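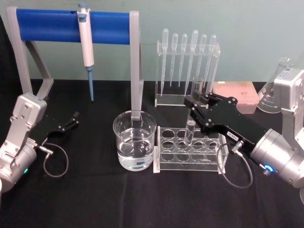
How much money should a small lab put aside for its first two-arm setup? Take the price of the arms and add the same amount again for everything that touches them, because that second half is where our plan was wrong.

Wenceslao Huenchumán @wenceslao_h
I promised to write down how we plan the purchase for the lab in Clistusholm. It is a long thread, sorry. I am a chemist and not an accountant, so please correct me if some step is badly made.

Wenceslao Huenchumán @wenceslao_h
We asked for offers from two sellers, Jiller and Clirnen. Jiller gave one price for everything. Clirnen gave 13 lines, and each line had its own delivery time. At first I liked the Jiller paper more. Now I prefer the Clirnen one, as I can see what I am paying for.

Wenceslao Huenchumán @wenceslao_h
The line I had forgotten completely was the fingers. The gripper comes with one pair and our work needs more than one pair. A spare set costs 311 at Clirnen. Jiller says "on request" and I have requested two times.

Wenceslao Huenchumán @wenceslao_h
Telma Quezada, who signs our orders, made me split the budget in "needed for the first day" and "can wait until August". It was painful but very useful. The second list became longer than the first.
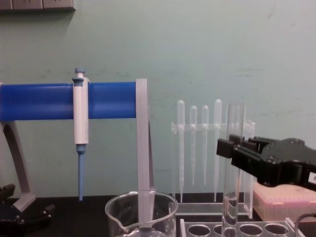 Wenceslao Huenchumán @wenceslao_h
Glassware is the cheap part of the plan and I still got it wrong. I wrote one line, "consumables", with a number I took from last year, when only people used the bench. A test tube in a plastic rack, like the one between the black fingers there, costs almost nothing. But you must also plan for tubes broken while you are teaching the positions, and for the hours when a person stands near and watches. I now keep 2000 for this first period, separate from the rest.

Wenceslao Huenchumán @wenceslao_h
@damian_olivares asked if we can use the manual pipettes we have already. For the first months this is the plan. An electronic pipette with a connection is on the August list. I don't want to buy it before we know which volumes we really need.

Wenceslao Huenchumán @wenceslao_h
About service contracts. Jiller wants payment for the full year in advance. Clirnen accepts 4 payments. For a big company it is the same thing, but for us it decides if we can order the second rack system this year or not.

Wenceslao Huenchumán @wenceslao_h
Justinas Koppel wrote to me that I should ask who pays the transport when an arm goes back for repair. I asked. With both sellers it is the customer. Put it in your table, it is not small.

Wenceslao Huenchumán @wenceslao_h
Also training. Facundo Fuentealba will do the course and he will be away from his normal work during it. We did not count his time in the first version. In our internal project (we call it Rai) the time of people is now its own column. 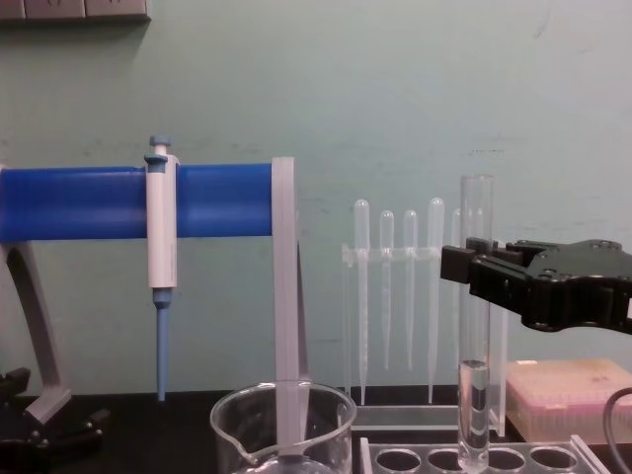

WHAT I WILL SEND WITH THE ORDER

Wenceslao Huenchumán @wenceslao_h
The offer with all lines, the two lists from Telma, the drawing of the bench with measures, and one page where I explain why spare fingers are in the first list. If somebody wants the empty table, write to me and I will share the file.

Wenceslao Huenchumán @wenceslao_h
One correction to the post about payments: the first of the 4 is due when we sign and not at delivery. Thank you Damián for reading the small letters.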